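Lunch trays at Prastis House: what changes this winter

Families will have noticed the new menu cards that went up outside the dining room in September. Since then the kitchen has moved the main meal of the day from evening to noon, and the rest of the schedule has shifted to fit. We have had a lot of questions at the front desk, so the main points are set out in this item.

Lunch is now served from 11:45 to 1:15. Residents who eat in their rooms get their trays first, starting on the second floor and working down. If you plan to eat with a family member, please call the kitchen by 10 that morning. Guest meals can be added to the resident's monthly account or paid for at the desk. We can't take same-day requests for special diets for guests, but there is always a soup without meat and a plain baked potato.

Supper is lighter than it used to be. Most nights it is soup, a sandwich or eggs, with fruit. A few residents have told us they get hungry before bed, and for them we keep yogurt, crackers and cheese at each nursing station until 9. Ask any aide. Nothing needs to be signed for.

The other change is color. Food on a white plate on a white cloth can be hard to make out for people with low vision, and mashed potatoes or fish are the worst of it. The east dining room has switched to bright plates, and the west room will follow once the second order arrives from Wunier. We ordered 164 place settings in all. The old white china is still used for holiday meals and for residents who asked to keep it.
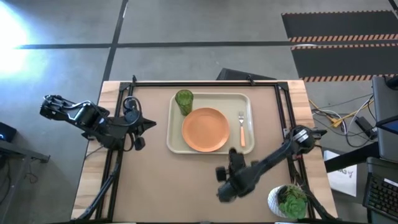

Orange plate, green cup.

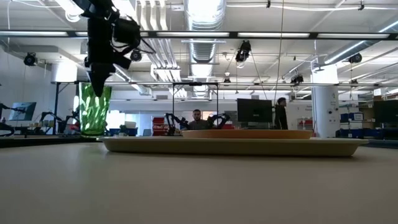
Maëlys Caron wrote to us that her mother has been finishing more of her lunch since the plates changed, but that the noon meal comes too soon after a late breakfast. She would like breakfast to end by 9 on the third floor, and asks whether other families feel the same. We have passed this to the kitchen. If you have a view on it, leave a note at the desk or bring it up at the next family meeting.

Some smaller items. Thickened drinks are now mixed in the kitchen and sent up with a label on the lid, so please don't add powder at the table. Residents may still have their own cups and flatware from home. Put a name on them — tape comes off in the dishwasher, so use the engraving pen at the desk. Pieces that turn up without a name are kept on the shelf by the dish room door for 20 days.

Coffee is available all day in the lounge again. The machine was out for most of the fall waiting on a part.

The Thanksgiving meal will be at noon in both dining rooms. Each resident may bring two guests, and sign-up sheets are at the desk. Menu questions go to Duarte Sequeira in the kitchen, who is easiest to reach after 2 in the afternoon.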